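Notes from the gripper build, week 7
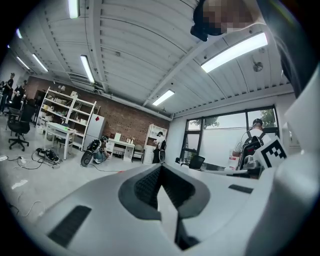

Posted by Dela Peña
Student lead for hardware, Munuteo robotics club

We are past the halfway point of the term, and I said I would write up where the project stands before I forget which change we made when. Most of this is for the people joining us next term. Some of it is for me.

The project is called Plikell. It is a hand-held gripper that a person carries around and uses to pick things up, so that we can record how a hand does a task and later try to get an arm to do the same. The shell is light gray, smooth and wider than anyone wanted it to be. The two finger pads are dark with a fine texture on the inside faces. We went through a few pads before these, and the texture is the reason we stopped looking.

Everyone who records wears a backpack with the computer and battery in it, plus a cap. Cables run down from the head to the pack. On a full session there are several of us in the brick-walled workshop doing this at the same time, and the main problem is floor space. People crouch, people back up, and there are cables down there too. We now have a rule that if you are going to crouch you say so out loud. It feels silly for the first ten minutes.

What changed since my last post

The shell. Version three had a seam right where your palm goes. Version four moves it. The print takes a long time and we lost one overnight when the first layer let go, so please check the bed before you leave. I have put the print settings in the shared folder under the Plikell name with the version number at the end. Do not use the file called "final."

The pads. The old ones were glued. The new ones are held by two screws each, which means you can swap a pad between sessions without waiting for anything to cure. The screws are small and we have lost a few. There is a jar for spares.

The markers. We use square printed tags with a black pattern to work out where things are in the room. The first set was on plain paper and curled. The set we have now is mounted on stiff card and stays flat. If you tip one over, put it back and tell whoever is running the session, since a tag that has moved halfway through will spoil the position data for everything after it.

The budget. Our budget for the term was $2480 and most of it went on batteries and cables. I had expected motors to be the big line. They were not close. If you are planning next term's request, ask for more cables than you think you need, and ask for the kind with the locking connector.

How a session goes

We meet at 4:00 and try to be recording by 4:30. The first half hour is charging checks, tightening straps and starting the software. Ruvuvari is the program we use for recording. It was written by club members a few years back and it does the job, but it will let you start with no storage left and not say a word. Check the disk first.

Each person then gets a task. Last week it was moving small items from one place to another, 12 tries per task. A try is short. The reset after it takes longer than the try does, and this is where people get sloppy. Put the items back where the sheet says.

Our goal for the term is 100 clean recordings of each task. For one task we are there. For the others we are still working, and the folding task may have to wait for next term – the pads grip cloth well enough but they do not like to let go of it.

Problems still open

The grip gets tiring. After a long session my wrist hurts, and I am not the only one who has said so. A lighter shell would help. So would moving the weight back toward the wrist, and there is a sketch of that in the folder if somebody wants to take it on.

Lighting is uneven. The window side of the workshop is brighter in the afternoon and the tags get missed more often over there. We have talked about blinds. For now, set up away from the window if you have the choice.

Backpack fit. The packs were bought in one size. On shorter people the bottom of the pack hits the floor when they crouch, and that cannot be good for the connectors. I would like to try a smaller pack with the battery mounted higher.

Next up is the second left-hand shell, and then writing the wiring guide, which I have been putting off since August. If you want to help with either one, the sign-up sheet is on the club page.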